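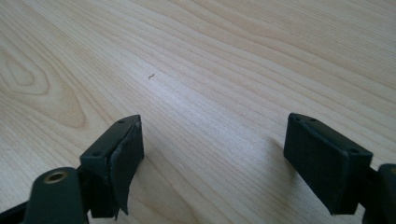
The Conder project was due to deliver its second block of 1,000 hand-held demonstrations to Provden by the end of this reporting period. That target has been missed. Collection at the Geltwood site was suspended in November, after operators reported that objects were slipping in the jaws, and the cause was traced to the contact pads on the gripper fingers. On the left finger the pad has come away at its upper corner and hangs loose, torn along the top edge, while the pad on the right finger is still firmly attached. Small pieces of dark material had also been found on the work surface between takes. No operator was hurt, and no other equipment was affected.

1. Nature of the fault

The pads are supplied by Mapplebeck and bonded to the finger with adhesive. They were rated by our team for a full collection block between changes. In practice the bond began to lift at one corner well before that point, and once a corner had lifted, each further grasp pulled at the free edge. Operators had been told to check the pads at the start of each shift. The check was done by eye with the jaws closed, a position in which a lifted corner is easily missed.
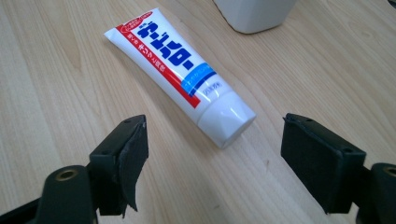
Slippage was worst with smooth or rounded household items, which make up a large share of the agreed object list. Flat items inserted into holders were less affected, although two operators noted that they were squeezing harder than usual to keep an item steady. This matters for the data as well as for the hardware. A demonstration in which the operator is compensating for a bad pad teaches a grip that a sound gripper would not need.

2. Effect on the data

All recordings made since the last confirmed pad change have been placed on hold. A first review of 100 recordings led to 32 being withdrawn, either for visible slipping or for loose pad material crossing the contact area. The rest of that sample has been kept with a note on pad condition. Review of the remaining recordings is under way and takes almost 60 hours of staff time per block, a cost that was not in the original budget. We are not asking Provden to meet it. It will be covered from the reserve held for equipment.

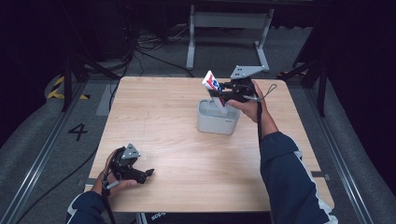 Two-handed tasks present a separate difficulty. Each recording depends on both grippers, and a fault on one side puts the whole take in doubt. These tasks will therefore be reviewed in full, with no sampling. Lungile Makhubela, who leads collection at Geltwood, has asked that they also be the last to resume — a request we support.

3. Safety review

The loose material was assessed as a low risk to operators. The greater concern is what would follow if worn fingers were moved to the powered arms in the next phase, where a dropped item could fall outside the marked floor area. Transfer of any finger set to the arms is now blocked until the pads have been replaced and signed off.

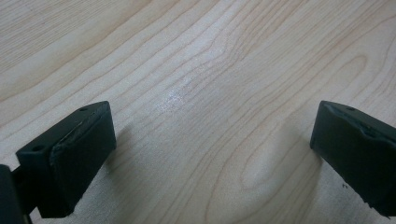

Gripper fingers with jaws open, showing wear along the upper inner edges.

4. Corrective action

The following steps have been agreed with the site:

Pads are to be inspected with the jaws fully open, before each shift and again at midday.
Any pad with a lifted corner is to be replaced before work continues. Regluing is no longer allowed.
Pad changes are to be logged against the recording number.
The work surface is to be wiped clear of fragments between tasks.

Mapplebeck has been asked to quote for a pad with a mechanical fixing in addition to the adhesive. A sample set is expected early in the next period and will be tried on the single-hand tasks first.

5. Revised schedule

Single-hand collection will restart once the replacement pads are fitted. Delivery of the second block moves back by one reporting period. The third block is unchanged for now, though its start depends on the Mapplebeck trial, and we will write to Provden separately if that date has to move.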